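# Two handles and a dressing table

The kit from Dodura arrives in one grey case that a person of ordinary build can carry up a flight of stairs, though not gladly. Inside are two hand-held grippers, a charging dock, a headband with a camera on it, a bag of cables and a printed guide of 12 pages. There is no robot. The buyer is expected to have one already, or to be planning on one, and in the meantime a person does the work.

Wilby, the furniture and interiors group, took the kit on trial in November. It wants a robot arm that can tidy and reset its showrooms after closing: shut drawers, pick up brushes and trays, put things back in the right recess. Programming each of those jobs by hand had been quoted at a price the group didn't like. Dodura's offer is that staff do the jobs themselves, with the grippers in place of their hands, and the recordings are used to train the arm.

Izzati Lubis ran the trial. She had spent the previous two years on a rival system from Procházka, where the operator sits at a desk and steers the arm from a distance. She describes it as accurate and very slow. With the hand-held pair she was getting 105 usable recordings in a working day by the second week, on tasks that took her a morning to set up on the old equipment.

The grippers are lighter than they look. Each has a trigger under the first finger which opens and closes the tips, and a cube fixed to the body, printed with black and white square markers. The cubes let the software work out where each hand is. They are also the part most likely to annoy you. They stick out, and for the first hour I knocked them together whenever I tried to pass something from left to right. Lubis says everyone does this. Her advice is to keep the elbows out and to put the object down between hands until you have the feel of it.

Charging is simple. A full battery is good for up to 6 hours, and the light on each unit is easy to check at a glance. The dock feels cheap, and one of ours had to be pressed down firmly before it made contact.

Set-up is where the time goes. The guide tells you to calibrate in the room where you will be working, under the lights you will be using, and it means it. We tried to save ourselves the bother by calibrating in the stock room and carrying everything through. The left hand then drifted by the width of a finger, enough to miss a drawer knob. Done properly, calibration took me twenty minutes the first time and less after that.

Shiny surfaces are the other difficulty. Polished floors, glass and mirrors can all confuse a system that relies on seeing its markers, as it may pick up a second set in the reflection. The software has a setting for this, three menus down, where you mark off the part of the room to be ignored. It worked for us, but it has to be done again every time the furniture is moved, and in a showroom the furniture moves a lot. Kalevi Hämäläinen, who looks after customers for Dodura from its office in Avholm, told me an automatic version is being tested. He wouldn't give a date.

He was more forthcoming on price. The kit can be bought outright or rented by the month, and the rental includes the software and a replacement pair of gripper tips. The tips do wear. Ours were slightly rounded after a fortnight of picking up combs, and small flat objects had become harder to lift cleanly. A firm with one or two tasks in mind should rent. Anyone planning to record through the year will be better off buying, and should order spare tips with the kit, as delivery took nine days.

What you get at the end is a folder of recordings and a page of scores that tells you which ones to throw away. The scoring is strict but fair. It rejected most of my first attempts, including several I had been pleased with, and the reasons given were short and clear: too fast, marker hidden, object dropped. Turning the good ones into something an arm can use is a separate service, charged by the task, and Wilby has so far paid for two. The drawer job is done. The brush and tray job is still with Avholm, and Lubis is recording more of it at the dressing tables before the trial closes.
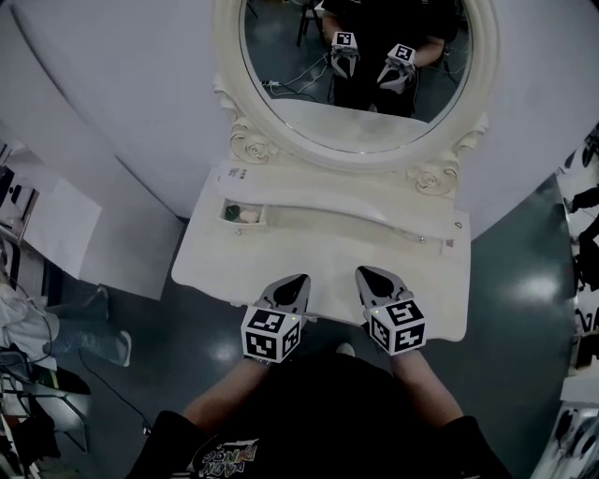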